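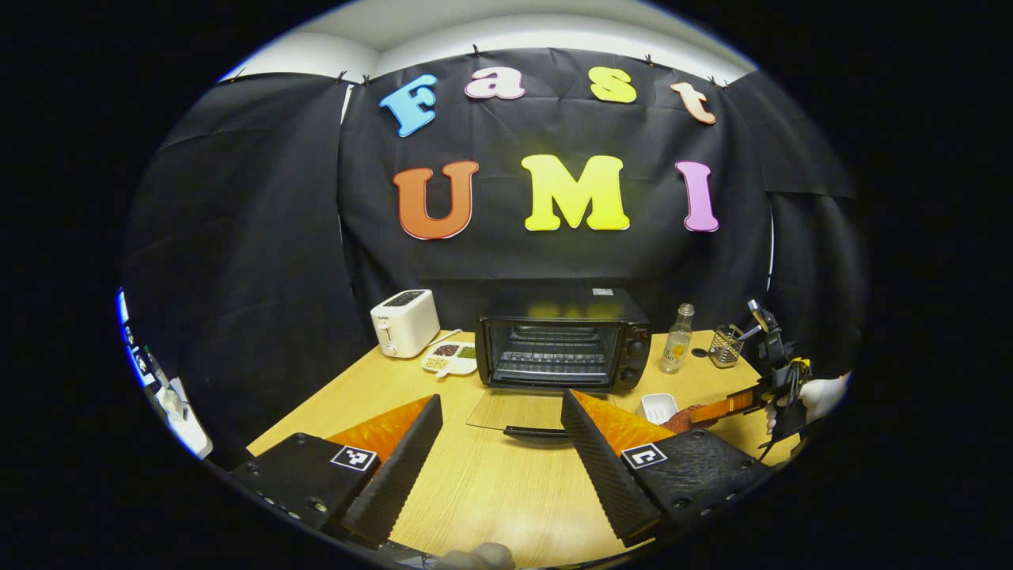
1/ Right, a thread about moving from a town to a village and trying to get by on the bus. Get a brew, it goes on a bit.

2/ We left Bonville in May. Lovely flat, awful damp, a landlord who answered texts in his own sweet time. Benside had a cottage going for less than we were paying, with a garden and a view of a hill. I signed before I'd looked at a timetable. You can see where this is heading.

3/ I don't drive. I had six lessons when I was nineteen and cried in four lay-bys, and I'm at peace with that. In Bonville I walked everywhere or hopped on whatever bus turned up. In Benside there is one bus. It's the 11, it goes to Brullville, and it would like you to be standing up with your arm out, please.

4/ I didn't know about the arm. First morning I stood at the stop looking keen and it sailed straight past me! The driver even waved. I waved back like an idiot and then had an hour and a half on a wall with a banana.

5/ The arm has to go properly out, by the way. Hashini Matubbar, who lives opposite and has caught the 11 for years, made me practise on the pavement. A little flap at waist height won't do it, she says, they think you're talking to someone.

6/ Things I've learned about the timetable: the one in the shelter is old. The one online is right but the small letters matter. "S" is schooldays and "NS" is not schooldays, and I have stood in the rain on the wrong side of that more than once.

7/ The return is what gets you. Last one back from Brullville leaves at ten to six. Miss it and it's a taxi, and the taxi is Gøran Berge, and if Gøran's having his tea then Gøran's having his tea.

8/ (He's very nice about it. He once rang back at half seven to ask if I still needed picking up. I was sat in the chip shop by then, on my second tray, and yes, I did.)

9/ What I miss: going to the pictures and not having to leave before the end. I've now seen the first two thirds of a good few films. If anyone would like to tell me who did it in any of them, my messages are open.

10/ Shopping has changed completely. I used to buy dinner on the way home every night, no planning at all. Now I do one big trip with a wheelie trolley (tartan, enormous, was my nan's) and I've got opinions about tins. Potatoes go at the bottom. Eggs ride on my lap like a small dog.

11/ Bread I've given up lugging back. Solveig Solheim does loaves from her porch and you leave the money in a tin. The seeded one's gone by 9 in the morning so you have to want it.

12/ Now the good bit, and there's more of it than I expected. People talk on this bus. I know whose knee is being done and whose son has moved to Onu and doesn't ring. I've been handed runner beans, a jigsaw with a piece missing, and a really firm view on my haircut.

13/ Also the route is gorgeous? It goes the long way round by the reservoir and in the mornings the mist sits on the water. I used to look at my phone the whole way to work. Now I mostly look out of the window and arrive in a much better mood, even when we've been stuck behind sheep.

14/ Someone's bound to ask about bikes so: yes, I tried. Sølve Bakke lent me his old one. Going down into Brullville is the best fun I've had in years. Coming back up I got off and pushed, and was overtaken by a man jogging with a pram. The bike has gone home to Sølve.

15/ If you're thinking of doing the same, my advice is to do the journey before you sign anything. Go on a wet day, in term time and out of it. Come back on the last bus and see how you feel about it. I'd probably still have moved but I'd have bought better boots first.

16/ And save the taxi number before you need it. There are 2 bars of signal outside the post office and none whatsoever at the stop.

17/ Quick one on cost as a few of you asked last time - the weekly ticket works out cheaper if you're going in more than three days. You have to ask the driver for it, it isn't on the app. Keep it out of the wash. Mine came out as a sort of paste.

18/ There's talk of an extra evening run over the summer. I've filled in the form, Hashini's filled in the form, Gøran has filled in the form even though he'd lose the fares. If you're anywhere along the route, please do it too, the paper ones are on the post office counter next to the stamps.

19/ Anyway that's the 10.40 coming round the bend. Arm out. Will reply to people when I get to Brullville!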